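4.2 Picking up soft fruit without bruising it

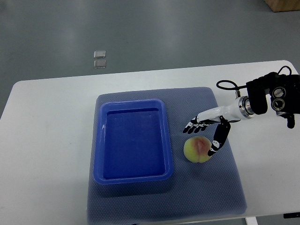 Most of the trouble we had with the Morkik controller came down to timing. In the early trials I closed all the fingers at one speed, and whichever finger got to the fruit first would simply shove it along. Anyone who has chased a grape around a plate knows the feeling! So the version I report on in this section splits the grasp into an approach and a squeeze, and the approach does most of the hard work. The hand comes in open, with the four fingers held straight over the top and the thumb curled down beside the peach (Figure 4), and the squeeze can't start until the controller is happy with that pose. The tray sits right next to the fruit on the same mat, so the carry is short and I could put my effort into the grasp itself.

Figure 4. Open approach pose at the peach, with the blue tray as the place target.

We ran 700 grasps this way, on peaches bought ripe from the market in Pladthorpe over one very sticky October. Ognjen Mladenović checked every piece of fruit by eye and by thumb the next morning, and he marked bruises a good deal more harshly than I would have (we argued over a few, and he mostly won). By his count 14 peaches came out bruised. Nearly all of those were very ripe ones where the thumb had landed on the seam, and I still don't have a good explanation for that — my best guess is that the flesh gives sooner there, so the force estimate lags behind what the fruit is feeling.

I also tried the Jerden baseline, which closes on a fixed force threshold and has no separate approach. It's a perfectly good method for tennis balls. On ripe peaches it tended to roll the fruit away before the threshold was reached, and lowering the threshold meant it dropped things halfway to the tray. The Benmoussa variant did better because it slows down near first contact, and we borrowed that idea for our squeeze phase. The settings for all three are in the next section, along with the finger speeds.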